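Nostitden is recruiting adults for a paid study of how households read and use date marks on packaged food. Sessions start in June and continue until all places are filled.

## Background

Date marks on shelf-stable food are printed in several formats and with several wordings. "Best by," "use by" and "sell by" are often read as meaning the same thing, and products are discarded on that basis. Most published work on the question relies on questionnaires, which record what people say they do with an old can of soup. This study records what is kept, what is used and what is thrown out over a fixed period, and compares that record with a questionnaire completed at the start.

The study is led by Snædís Thoroddsen. Laine Org is responsible for the diary component and Ismael Furtado for scheduling and payments.

## Who can take part

You are eligible if you:

- are 18 or older
- do at least half of the food shopping for your household
- live within the Worness city limits or in Oshima
- can read package labels in English, with glasses or contact lenses if you normally use them
- expect to stay at the same address for the length of the study

You are not eligible if you or anyone in your household works in food retail, food packaging or label printing. People who took part in the earlier Nimari pantry survey may apply, but must say so on the form. Their results will be analyzed separately.

Only one person per household can be enrolled. Households of any size are accepted, including people living alone. We are short of applicants from households with three or more adults and will give these priority if places run low.

## What is involved

**Intake session (90 minutes, on site).** You complete the questionnaire and a reading task. In the reading task you are handed packages one at a time and asked to find the date mark, read it aloud and say what you would do with the product if you found it at home. Audio is recorded. There is no time limit on any single package.

**Home inventory (about one hour, at home).** You list all canned, boxed and bagged dry goods in your kitchen using the paper form supplied. Refrigerated and frozen items are left out. For each item, write down the product type, the date as printed and whether the package is open. If no date can be found, write "none found" and move on. Do not throw anything out before completing the inventory.

**Diary (16 days).** Each time a listed item is used up, given away or discarded, you enter it in the diary with a reason code. New purchases are entered on the day they come into the house. Most entries take under a minute. On days with nothing to report, check the "no change" box.

**Closing interview (30 minutes, by phone).** An interviewer goes through the diary with you and asks about any entries that are unclear.

## Payment

Participants who complete all four parts receive $200. Partial payment is as follows:

| Part completed | Amount |
|---|---|
| Intake session | $50 |
| Home inventory | $40 |
| Diary | $80 |
| Closing interview | $30 |

Payment is by check or prepaid card, mailed after the closing interview or after withdrawal. Bus fare to the intake session is refunded on presentation of a receipt. Parking is not refunded.

## Data and withdrawal

Names and addresses are stored separately from study records. Audio files are deleted once transcribed. Inventory forms are identified by number only. You may withdraw at any stage without giving a reason and will be paid for the parts already completed. Records collected up to that point are kept unless you ask in writing for them to be removed.

## How to apply

Pick up a screening form at the Nostitden front desk, Room 113, or ask for one by phone at extension 542. Return it in person or by mail, marked for the attention of Ismael Furtado. Include a daytime phone number and state whether you need a Saturday session. Evening sessions begin at 6 p.m. and fill first.

Applicants are told by phone whether they have a place. Forms from people who are eligible but not placed are held for the next round unless you check the box declining this.

Questions about the study procedure go to Laine Org. Complaints go to Mervyn Birkett, who is not a member of the study team.
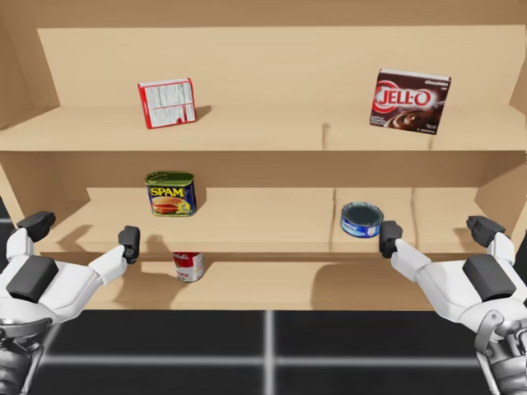
*Boxed and canned goods on three shelf levels. Both package types are covered by the home inventory.*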